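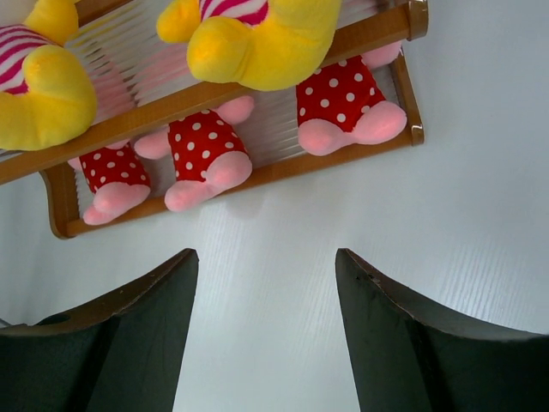 Wrist view, plush-on-rack task. Gripper fingers at the bottom edge, toys lying on the slatted rack.

Plostomside wrist-only grasping set, data card

What this is

A set of teleoperated pick episodes and the results of one method tested on them. The method, Quan, chooses a grasp point from the wrist camera alone, with no overhead view and no depth. The claim going around our group was that a wrist view is enough for soft objects in clutter. We set out to check that claim, and the short answer is that we don't believe it as stated.

Contents

There are 100 episodes of plush toys on a wooden rack. Of these, 28 are held out for testing and the rest are for training. Each episode has the wrist video, joint positions, gripper opening, and a text label for the target toy. Labels were written before the episode was recorded and never edited afterward, so some of them describe the toy badly. "The red one" is a poor label when there is more than one piece of red polka-dot fabric in view. We left those in. Anyone who drops them should say so when reporting a score.

Why plush on a rack

Soft toys fold and overlap, and the slats give the fingers something to catch on. Repeated patterns are the other half of it. If a model has learned "go to the red area with white dots," it can look good in training and still have no idea where one toy ends and the next begins. The pale translucent slats also pick up color from whatever is lying on them, and our segmentation step sometimes treated that color as part of a toy.

Method in brief

Quan crops the wrist view, scores candidate points, and moves the arm toward the best one in short steps, looking again after each step. The baseline, Sterov, scores once at the start and then goes. Both use the same image encoder and the same training episodes. Each was trained 3 times with different seeds.

Results, and why you should be careful with them

Quan beat Sterov on the test episodes in 2 of the 3 seeds. In the remaining seed it lost. An early internal write-up averaged the seeds and called this a clear gain. With a test set this small, we would not call it that. The gap between seeds of the same method was larger than the gap between methods, and we have no good explanation for the losing seed.

Success was scored by a person watching the video. A lift counted if the toy left the rack, whether or not it was the labeled toy. That was a mistake in the protocol. We have since added a second field, target_match, and scores that ignore it are not worth much.

We also tried turning off the repeated looking in Quan - it should then behave like Sterov. It didn't, quite. There is a difference in cropping between the two code paths that we found in May and have not removed, so part of the reported gain may come from the crop.

Known problems

- Toys partly outside the wrist view are common. There is no second camera to recover them, and their edges are unlabeled.
- The table surface is bright and the fingers are dark. A model can learn a lot from the finger shape alone. Mask the fingers and rerun before trusting any result.
- One rack, one table, one gripper. Nothing in the set tests transfer to anything else.
- Force was not recorded. You cannot tell a firm grasp from a lucky pinch of fabric except by watching the lift.
- A few episodes start with the fingers already close to a toy. They are flagged near_start and are easier than the others.

Suggested use

Good for checking whether a grasping model separates touching objects that share a color or pattern. Bad for ranking methods - please don't put a single number from this set in a table next to numbers from larger sets.

Files

episodes/ has one folder per episode
labels.csv has the target text, success, target_match, and near_start
splits/ has the train and test lists
eval.py prints scores per seed and does not average them

Maintenance

Kept by the Vunitz manipulation group. If you rerun the comparison with the crop fixed, send us the per-seed numbers, including the bad ones. We will list them here whichever way they go.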